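Clearing a Shared Counter: Sequence and Zones
Speaker notes, Vasco Brandão
Hustby session, Apr 21, 2026

Slide 1. Title. Leave it up while people sit down. Mention that the handout has the same slide numbers.

Slide 2. Scope. The talk covers the counter between the end of a meal and the start of the wash. Dishwashers, drying racks and storage are out of scope. Anyone who came for the storage material should see the Ledesma notes from January.

Slide 3. Test kitchens. Drirbridge ran 11 kitchens, all shared, all with a single work counter. Each kitchen logged 70 clearings. Point at the table, do not read it out. The column that matters is the fourth, number of times an item was picked up and put down again before reaching the sink. Call this a rehandle.

Slide 4. Where rehandles come from. Most are caused by flat items. A cutting board occupies more counter than anything else and people leave it until last, so bowls and plates get moved around it. Utensils left on the board have to come off before the board can move. Cloths end up against the board or under its edge and get dragged.

Slide 5. Typical starting state. Pause here. Let the room look at it before giving the order of work. Board on the left with a slotted spatula and a fork still on it, maroon cloth tucked partly under the edge, steel plate with grains or crumbs to the right.

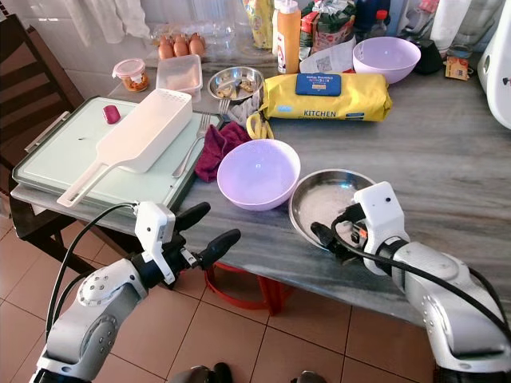 What comes off the counter first?
The food that is still worth keeping. It goes into a lidded container before any dish is moved, and the crumbs are dealt with afterward.

Slide 6. Order of work, 3 passes.
Pass one: food. Leftovers out, scraps scraped onto one plate, that plate to the bin.
Pass two: utensils, then bowls. Nest bowls by size, largest underneath. Plastic and steel go in separate stacks. Mixed stacks jam.
Pass three: cloth, board, wipe. Lift the cloth straight up and shake it over the sink. Carry the board level, as there will be crumbs on it. Wipe from the back edge to the front.

Slide 7. Stone counters. Marble only. Mild dish soap, damp cloth, dry cloth. No vinegar, no lemon, no scouring powder. Someone always asks about vinegar. It etches the surface and the mark has to be polished out.

Slide 8. Results. With the fixed order, rehandles fell by almost 300 across the full log. Say clearly that the kitchens were not matched for meal size and that the Vasow layout was used in only part of the set.

Slide 9. Open points. Small loose items such as caps and clips have no agreed place in the order. Current practice is a dish by the sink. Ask the room what they use and write the answers on the flip chart.

Slide 10. Contact details. Take questions on slide 6 first.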